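Enberg Home Comfort Opens Spring Insulation and Air Sealing Program for Groldale Homeowners

GROLDALE - With the worst of the cold behind us and the first warm afternoons starting to show up in March, Enberg Home Comfort is pleased to announce a new program for local families who would like to spend next winter (and this coming summer, for that matter) in a house that holds its temperature. The Whole House Insulation and Air Sealing Program is open now to homeowners in Groldale and the neighboring community of Tavares, and the first appointments are already on the calendar.

Enberg has been looking after attics, crawl spaces and drafty back bedrooms in this area for a good long while, and over the years the same conversation has come up at one kitchen table after another. A family has put in new windows, or a new front door, or even a new water heater, and they are still wearing sweaters in the den in January. Very often the trouble is over their heads. Attic insulation settles as it ages, and in many of the older homes on the north side of town there was never very much of it to begin with.

"I grew up in one of those houses, so I have a soft spot for them," said Arnaldo Serrano, owner of Enberg Home Comfort. "My mother kept a rolled-up towel at the bottom of the hall door from Thanksgiving until Easter. We all thought that was simply how you lived in a house. When I finally went up in that attic as a grown man with a flashlight, I could see the tops of the joists from one end to the other, and I remember thinking about all those towels."

What the program includes

Every home in the program starts with an assessment, which costs $497 and takes most of a morning or an afternoon. An Enberg technician will measure the insulation in the attic, look over the crawl space or basement, and run a blower door test to find where outside air is getting in. Homeowners are welcome to walk along and ask as many questions as they like. The technician will leave a written report, in plain language, with the repairs listed in the order Enberg would do them. If the homeowner decides to go ahead with any of the work within 10 weeks, the full price of the assessment comes off the final bill.

There is no obligation to do any of it, and the report belongs to the homeowner either way. Some people like to handle the smaller jobs themselves, such as weatherstripping a door or putting foam gaskets behind the outlet covers, and the report marks the ones that are easy enough for a patient person on a Saturday kind of schedule. Others would just as soon have the whole list taken care of in one visit, and Enberg is glad to do that too.

Getting the house ready

Most of the rooms in the house can stay just as they are. Enberg does ask that closets with an attic hatch be cleared out ahead of time, and that desks, shelves and small keepsakes be moved a couple of feet away from outside walls wherever that is practical. Fireplaces should be cold and swept of ash before the blower door test, and anyone who has trouble moving furniture should say so when they call so that an extra pair of hands can be sent along.
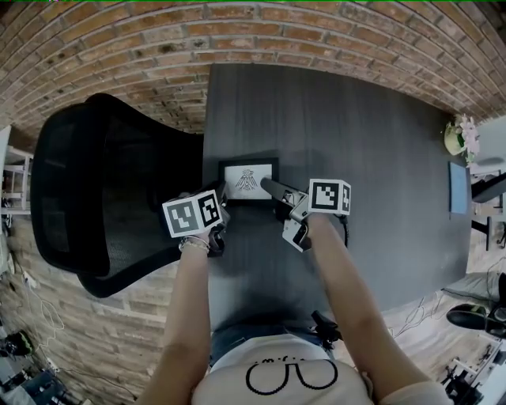 How the work is done

Air sealing comes first. The crew closes up the gaps around plumbing stacks, wiring holes, duct chases and the tops of interior walls, and builds an insulated cover for the attic hatch. New insulation goes in after that, usually blown cellulose, though fiberglass batts are still a good choice for certain knee walls and crawl spaces. Soffit vents are fitted with baffles so that the attic can breathe the way it should. In an ordinary one-story house the job takes 2 days. Larger homes, and homes with additions built on at different times, may need a little longer, and the crew leader will say so before anyone unrolls a hose.

The crew puts down drop cloths along the path to the attic and vacuums at the end of each day. A second blower door test is done when everything is finished, and the before and after numbers are added to the report.

Enberg will also be installing the Vodora bath fan line as an option for homes where an old fan empties into the attic. Moist air blown into an attic can dampen new insulation and shorten its life, so the technicians will be checking for this during every assessment. Replacement fans are priced separately and are vented through the roof or a side wall.

"People ask me whether they should wait until fall," Serrano said. "They're welcome to, and we'll be happy to see them. But an attic in August is a hard place to keep cool, and the bedrooms right under it feel every bit of that heat. I'd like folks to get a comfortable summer out of this first. Besides, by October the phone is ringing from breakfast on, and I hate to tell a family with a new baby that we can't get there for a month."

An evening for questions

To introduce the program, Enberg will host an open evening at its Groldale showroom at the end of the month, with coffee, pie and samples of the different kinds of insulation to pick up and handle. Doors open at 6:30 p.m., and some 8 technicians and office staff will be on hand to talk through everything from ice dams to noisy ductwork. Guests are encouraged to bring last winter's utility bills if they have them. Children are very welcome, and parking is free behind the building.

Homeowners who can't make it that evening can book an assessment by phone or at the front counter during regular business hours. Renters who are living with a chilly apartment are invited to stop in as well, and the office will be happy to send program information to their landlord.

About Enberg Home Comfort

Enberg Home Comfort is a family-owned company that provides insulation, air sealing, ventilation and crawl space services to homes in Groldale, Tavares and the surrounding countryside. The company is licensed and insured, and free phone advice is available to past customers for as long as they own their home.

Media contact: Arnaldo Serrano, Enberg Home Comfort, Groldale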